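Smell in the kitchen drain that comes back every few days, what am I missing?

Posted by Reet Kuusk
May 26, 2022

Okay, I'm stumped. We moved into a rental in February and the kitchen sink has had a sour, swampy smell ever since. It's a double sink, no disposal, and the dishwasher drains into the left side. I've done the baking soda and vinegar thing so many times that my kid thinks it's a science project! It helps for a couple of days and then I walk in to make coffee and there it is again.

The sink drains fine, by the way. No gurgling. I pulled everything out of the cabinet underneath and it's bone dry down there. I've had the windows open, I've wiped down every surface, I even started keeping the mugs off the counter and away from the sink because I was convinced they were picking up the smell (my husband says this is in my head).
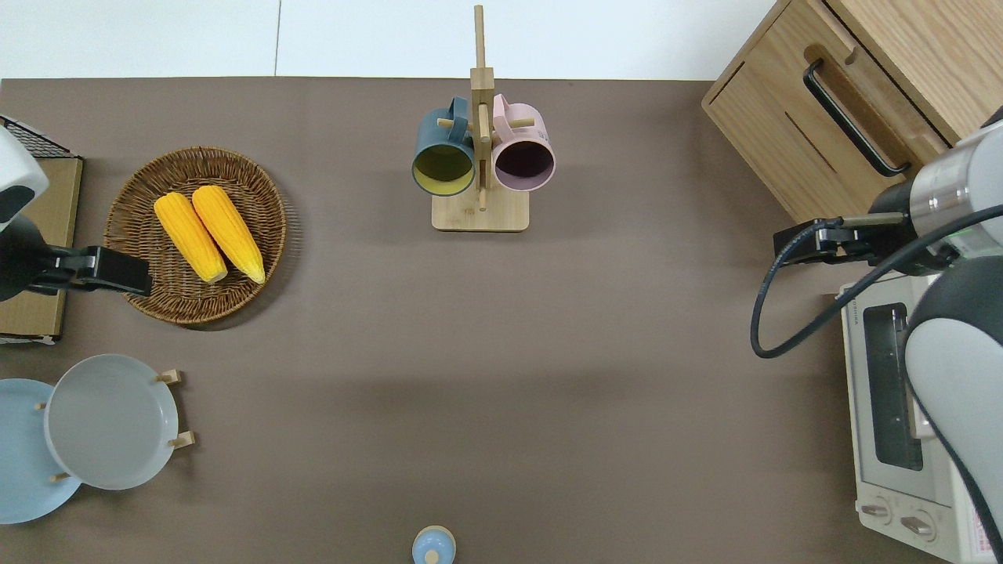
Mugs on their tree, well away from the sink.

The landlord quoted me $173 for a plumber to come look, and he'd want me to pay half if it's "user caused," whatever that means. I'd love to try whatever I can before it gets to that. Any ideas?

Stavros Dervishi

Get a bottle of drain cleaner, the gel kind. Pour it in at night, hot water in the morning. Never had a problem since.

Hugo Cifuentes

Please don't start with drain cleaner on a drain that isn't clogged! All that stuff and your smell will probably still be there, plus now you've got something nasty sitting in the trap when you go to open it up.

I had exactly this in my last apartment and mine came from two places at once, so I'd fix one and the other would keep on stinking. The first was the overflow, if your sink has one. It's that little slot up near the rim. Gunk lives in there and your baking soda never touches it. I used a skinny bottle brush and dish soap and what came out was so gross I nearly called my mother.

The second was the dishwasher hose. Get down there with a flashlight and see if it goes straight to the drain or if it loops up high under the counter first. Mine just sagged along the cabinet floor, so dirty sink water was slopping back into it. I hooked it up near the top with a strap and gave it a few days.

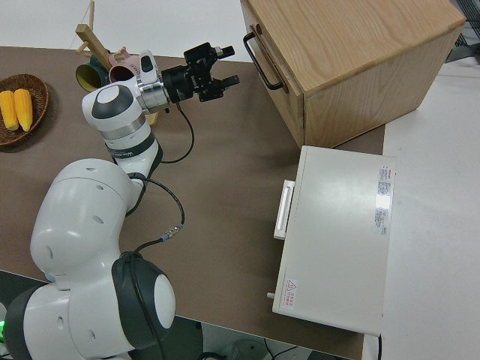

Reet, do the hose before you bother with anything else. I had the same smell, and I scrubbed for weeks before I looked at mine. Also pull the dishwasher filter, it's usually a twist-out thing at the bottom. Mine had a whole layer of what I think used to be oatmeal. – Mārtiņš Ķēniņš

Oh, good call on the filter, I forgot that one completely. Rinse it under the tap and go over it with an old toothbrush. Then run the dishwasher empty on the hottest setting it's got.

If it's still there after that, take the trap off. I know it sounds scary but it's two big plastic nuts on most sinks, and you can usually turn them by hand. Bucket underneath first. I forgot the bucket. Learn from me.

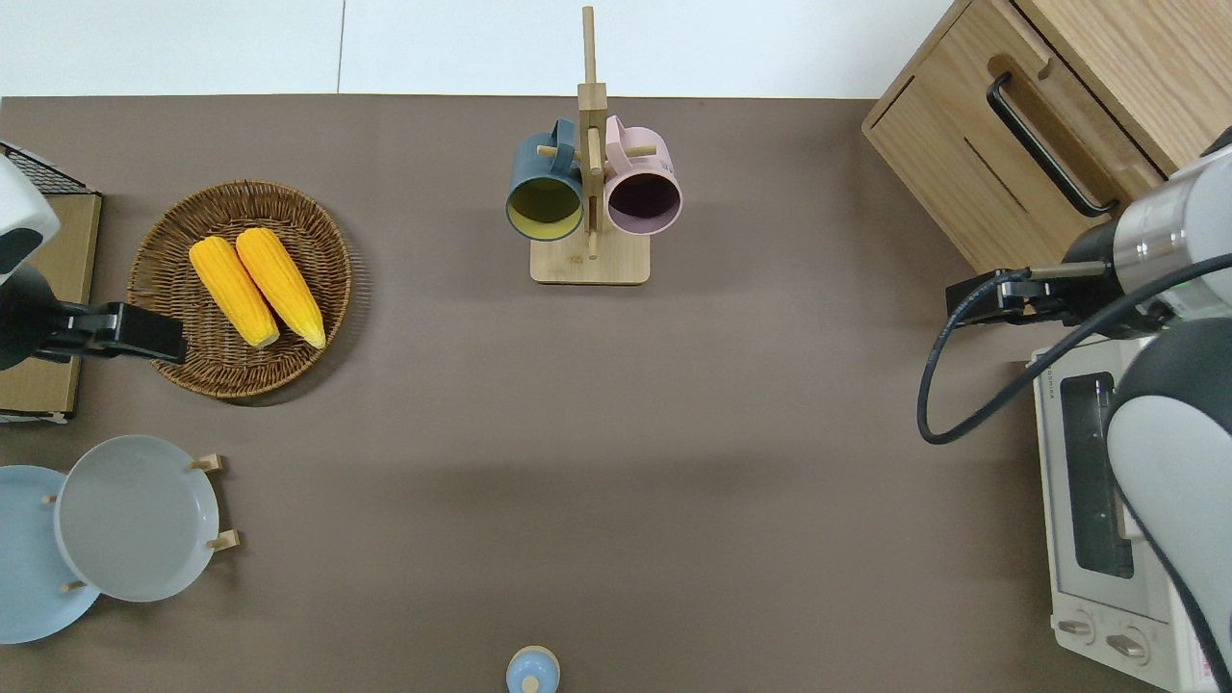 Once it's off, take it outside or to a different sink (seriously, don't rinse it in the sink you just took it off of, I did that too) and run a brush through it. Look at the rubber washers while you've got it apart. If they're cracked or flattened, take one with you to the hardware store and match it up. When you put it back, hand tight is plenty. Run the water and feel around the joints with a dry paper towel.

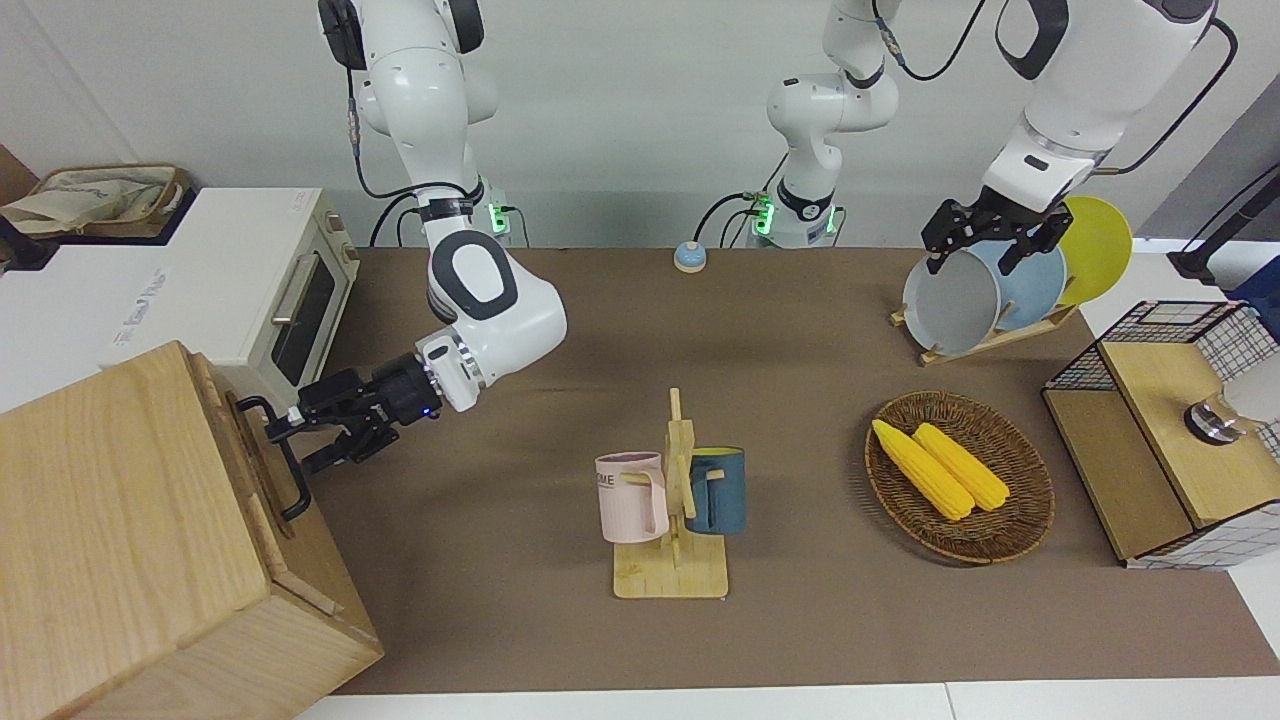 And give the rubber stopper and the strainer baskets a soak too, the underside gets slimy and it's right under your nose. As for the landlord, I'd take a picture of that hose before you move it. If it was put in sagging, that's on whoever hooked up the dishwasher, and I wouldn't be paying half of anything.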